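Loose-fill vs. dense-pack in a balloon-framed wall, 46 cavities, looking for machine settings
Insulation & Air Sealing > Retrofit

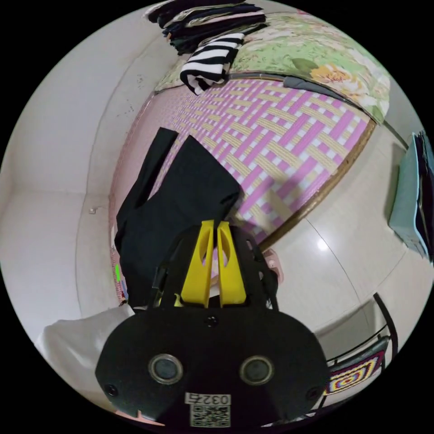

Yellow fingers, label 0327

ridgeline_r13
Planning the walls on a two-story balloon-framed house, bought last October. 46 stud bays to fill, full 3-5/8 depth, no insulation at present, plaster and lath inside, clapboard over board sheathing outside. Bays run open from sill to attic with no fire blocking that I could find with a borescope. Product is Girinar cellulose. Rental place in Ayala has a two-stage blower, older Bovden unit, 2-1/2 inch hose with a reducer.

Questions:
1. Is 3.5 lb per cubic foot achievable with a rental machine at this depth?
2. Do I block the bays at the second floor or fill from the top in one run?
3. Drill from outside under the clapboards or from inside through plaster?

Climate is cold and dry. Vapor retarder inside is several coats of old oil paint.

kerfmaster
1. Maybe. Depends on the blower pressure with the outlet closed off, which rental counters never know. Put a gauge on it. You want 80 inches of water column or close to it. Below 60 you are blowing attic density into a wall and it will settle.
2. Block them. Fire code aside, joist bays at the second floor open into the wall on a balloon frame and the material will go sideways until you run out of bags.
3. Outside. Pull one course, drill, plug, put the course back.

tamarack_sill
Disagree on drilling one course only. One hole per bay per story works if you feed a fill tube up and then down. If you use a directed nozzle and no tube, you need two holes per story and you still get voids at the top. Tube is 1-1/4 inch ID clear vinyl, stiff grade, mark it every foot with tape.

kerfmaster
I said one course because I assumed a tube. Nozzle fill has been obsolete for decades.

tamarack_sill
It is still what the rental place hands out.

ridgeline_r13
Confirmed, the rental kit is nozzle only. I will buy the tube. Does stiff vinyl go soft in the sun? I have south-facing walls.

tamarack_sill
Yes. Keep the spare length in the shade and swap. Cold vinyl has the opposite problem and won't make the bend at the hole. Cut the end at 45 degrees so it rides over nail tips and plaster keys.

dewpoint_dan
Nobody has asked about the wiring. House of that type may still have knob and tube in the exterior walls. Find out before a single bay gets filled. Many jurisdictions prohibit burying it, and insurers have their own rules.

ridgeline_r13
Rewired by the previous owner, permit on file. Two dead K&T runs remain on the north wall, disconnected at both ends. I checked with a meter.

dewpoint_dan
Then that part is fine. Next item is the sheathing. Boards with no housewrap and clapboard tight against them have limited drying once the wall is full. I would not do the weather side without fixing flashing at the window heads.

kerfmaster
Cellulose buffers moisture. I have opened walls packed twenty years ago and found clean boards.

dewpoint_dan
And I have opened one with a rotted sill under a leaking window. Buffering handles vapor. It does not handle a bulk water leak.

zotis_owner
On the machine question. I run a Zotis and used to rent the same style of Bovden. Set the feed gate low and the air full open. Most people do the reverse, plug the hose, and blame the tube. When the pitch of the blower rises, material has stopped moving. Pull the tube back a foot, wait for it to start again, repeat.

ridgeline_r13
Useful. How do I verify density? My takeoff is 922 square feet of net wall area.

zotis_owner
922 x 3.625 / 12 gives you 278.5 cubic feet. Times 3.5 is 975 lb. Divide by the bag weight printed on your product and that is your bag count, before waste. Then check by the bay and don't wait for the total. Work out the pounds for one bay, weigh what goes in the hopper for the first 2 and compare.

tamarack_sill
Net area should exclude framing. Did you subtract studs or only windows and doors?

ridgeline_r13
Only windows and doors.

tamarack_sill
Then 975 is high. Measure actual bay widths, old framing is not on a regular layout.

kerfmaster
Buy for the high number anyway. Unopened bags can usually go back, and the joist bays will take more than you expect even with blocking.

ridgeline_r13
Will measure each bay from the attic and redo the takeoff. Window head flashing first, then blocking, then fill. I'll post the gauge reading when I pick up the machine.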